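How to fold a striped knitted blanket or scarf so the stripes meet

Category: Laundry and linen
Level: easy

A knitted cloth is not so simple to fold as a bed sheet. It stretches when you pull it, the corners like to turn under, and if there are stripes, every small mistake can be seen from the door. I fold mine always on the bed and I use the stripes as a ruler. With this method it comes out straight almost every time.

What you need

A bed or a big table
The knitted cloth, fully dry
Clean hands without rings (a ring can catch a loop)

A bed with a plush bedspread is good for this work, as the knit does not slide on it. A plain color under the cloth is also a help, because you see the edges better. On a smooth table you can put a towel first.

Before you start

Check that the cloth is dry also in the thick places. Knitted cotton feels dry on top when it is still a little wet inside, and if you put it in the closet like this it will smell. I wash in the evening, and I do not fold before noon the next day.

Make the bedspread flat with your hand. You do not need to remove every crease, only the big ones.

Step by step

1. Hold the cloth by two corners of a short side and let it hang for a moment. Do not shake it hard. Shaking makes the knit longer, and mostly at the corners.

2. Put it down on the bed from the far side toward you. It will probably lie slanted. Leave it like this for now.

3. Look for corners that went under. You find them quickly by the stripes: where the stripes suddenly go in another direction, there is a flap. Put your fingers under, pull out the corner and lay it flat. Please do not pull from the top, the edge will become wavy.

4. Turn the whole cloth until the stripes run from left to right in front of you. Move it with two flat hands, a little at a time.

5. Pat the edges straight. If the far edge has small waves, push them gently toward the middle with your palm. If the stripes hang down on one side, lift that side and lay it again.

6. Fold the side away from you over to the near side. Now compare the colors on the left and right borders. Orange should lie on orange and blue on blue, or the order should at least be the same distance off on both sides. If one side is ahead, open it and fold again. It is faster than trying to correct it closed.

7. Fold from left to right, and then once more if your shelf is small.

8. Press lightly with your hands. No iron – the heat makes the knit flat and it does not come back.

Storing

Put the fold to the front of the shelf and the open edges to the back. I keep no more than 2 in one pile, because the lower one gets deep lines from the weight. In March, when the heating goes down, I take all of them out and fold them in a different place, so the line is not always on the same rows.

If the cloth has a loose end, pull it to the back side with a crochet hook before you fold. Do not cut it short.
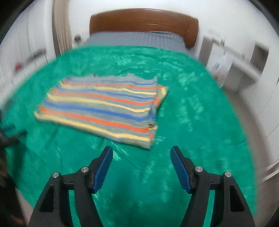 El Idrissi writes that step 6 does not work for a blanket where the stripes are wider at one end than at the other, and that in this case it is better to match the two side borders first and forget about the colors.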